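Budget for a second pick cell
Forum: Bench Automation > Buying and Planning
30 March 2024

Nukeck
We have £739 left for a second cell. I want a parallel gripper and clear acrylic walls on an existing wooden table. Is that realistic? 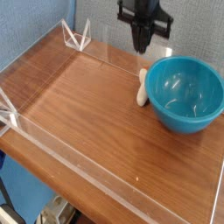

Does the price need to include a spare set of fingers?
Budget for one set, as fingers wear sooner than the gripper body.

Tierney
Set aside 300 for the gripper and 300 for panels and brackets. The rest goes on cable and fixings. Keep the wooden top.

Trenel
Disagree on the top. Gloss varnish throws reflections and you will pay for it in vision tuning. A matt mat costs around 60. 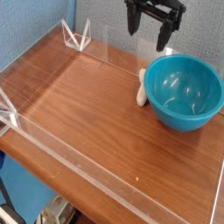

When should the order go in?
Before December, while the current quote from Grurnum still stands.

Tierney
A mat moves under load -- we took ours out again. Change the lighting first, then decide.

Trenel
Ours is taped down and has not shifted. I would also price the corner brackets separately. Grurnum lists them apart from the panels.

Nukeck
Noted. Brackets on their own line, mat as an option. I still think the panel figure is low.

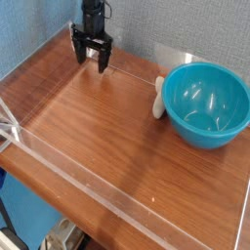 Open gripper over the tabletop, turquoise bowl to the right.

Tierney
It is low if you want a lid. Without one it holds.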